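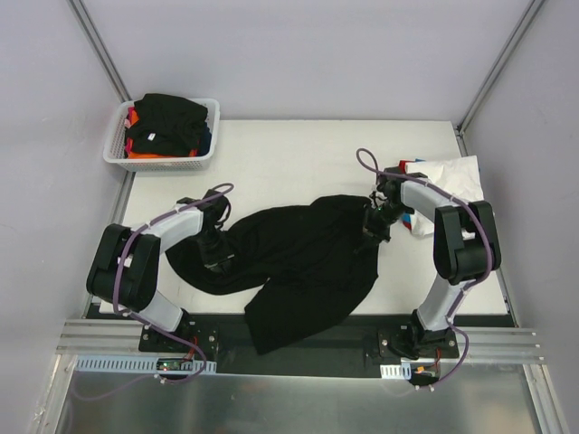

Issue 49, p. 2

May
By Aurel Bălan

Nutside opens its first silent weekend at Verkthorpe next month, offering 25 guests the chance to do very little at some expense. Phones go in a drawer at the door. Talking stops at supper and resumes, cautiously, 72 hours later.

There will be breathing sessions, long walks and a nap hour that early bookers have already asked to extend. No chanting is planned — the neighbors have been told.

"I tried it and was bored until lunch, then slept like a dog," said founder Maja Nørgaard. Bookings are open through Hostik. Bring slippers.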